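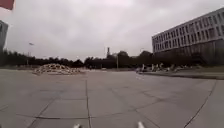

# Tres mil recorridos por la misma plaza

Llevo años oyendo que el problema de la navegación autónoma es de cantidad. Faltan ejemplos, se dice, y cuando los haya el aprendizaje hará el resto. En Karka se lo han tomado al pie de la letra: 3046 recorridos grabados, casi todos entre el aparcamiento de arriba y una explanada de losas de hormigón, con el cielo tapado y los árboles al fondo. Un montón de escombros a la izquierda, cascotes a la derecha junto al bordillo, y en medio un pavimento despejado por el que pasaría un camión.

Yo no discuto que haya que grabar. Discuto qué se cree estar grabando.

Una persona con un mando lleva el robot de un punto a otro y el sistema guarda lo que ve la cámara junto con las órdenes que recibe. A eso se le llama demostración. La palabra es generosa. En una plaza así, la demostración consiste sobre todo en ir recto, y un modelo entrenado con miles de trayectos rectos aprenderá a ir recto con una seguridad admirable. Luego se mide el error en recorridos apartados de la misma colección, sale bajo, y alguien lo pone en una diapositiva.

Del informe interno de Ciletow, el proyecto que paga las grabaciones, me interesó una cifra que aparece en un anexo: solo en 154 recorridos el operador tuvo que corregir el rumbo por algo que estuviera en el suelo. Los demás son paseo. Si mañana me dieran a elegir, me quedaría con esos 154 y pediría que repitieran el resto en otro sitio, con lluvia, con gente, con el sol de frente a las seis de la tarde.

La objeción habitual es que los trayectos aburridos también enseñan. De acuerdo, algo enseñan. Las juntas entre losas, por ejemplo, son un asunto serio: una raya oscura que cruza en curva puede ser una sombra, una grieta o un escalón, y conviene que la máquina haya visto muchas que no eran nada. Pero para eso no hacen falta tres mil pasadas por las mismas juntas. A partir de cierto punto lo que se memoriza es la plaza.

Tampoco me convence el argumento de Tedesco, que vende el servicio de anotación y defiende que las etiquetas compensan la falta de variedad. Sus anotadores marcan «transitable» y «no transitable» sobre cada grabación. Pasé una mañana de febrero mirando el resultado y encontré dos criterios distintos para el borde de los escombros: unos dejaban margen y otros apuraban hasta la última piedra. El manual no dice nada al respecto. El modelo promediará las dos opiniones y le saldrá una tercera que no ha sostenido ningún anotador.

Y está la cuestión de quién conduce. Las grabaciones son obra de 2 operadores. Uno frena antes de cualquier bordillo, el otro los bordea en paralelo sin aflojar. Son costumbres de conductor, respetables, que en el conjunto de datos figuran como si fueran la manera correcta de moverse por el mundo.

En Grovness hicieron algo más modesto: 66 recorridos, cada uno en un lugar distinto, con una hoja donde el operador apuntaba por qué había girado. La colección es pequeña y está llena de huecos, y cualquiera que la abra ve enseguida cuáles son. Con la de Karka hace falta mucha paciencia para enterarse de lo que falta, porque el tamaño tapa.

Me dirán que la siguiente fase prevé más ubicaciones. Lo he leído. También prevé duplicar las horas en la actual, y el presupuesto de esa partida es el que está aprobado.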